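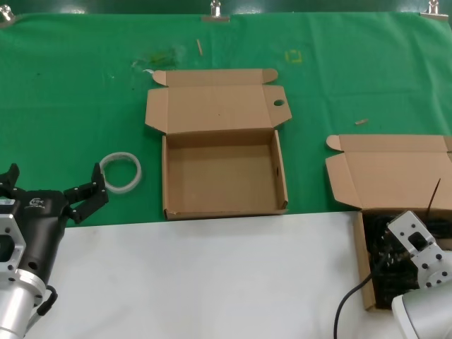 Packing bench, February. Mailer still empty in the middle, cables in the one on the right, clear tape on the left.

2 min read

Started on the Hakar return this morning and got as far as folding the lid back before I wandered off for coffee. The green cloth is clipped along the back edge now, so it stays flat when I drag a box over it (finally!). It could use an iron.

The cable box is a mess, all black, all knotted together. Lai-ching Tsao wants them coiled before anything ships to Norkwood, and she's right, but I gave it 12 minutes and quit. Antenna goes in last or it'll get bent. Need 2 more mailers and a label for the Camargo order.

We use cookies to remember your settings. Accept / Manage

Comments (3)

rowan_b: Velcro ties are in the second drawer, take what you want

Lai-ching: I'll do the coiling after lunch, leave the box open

pk: is the Nemunum stuff going out too?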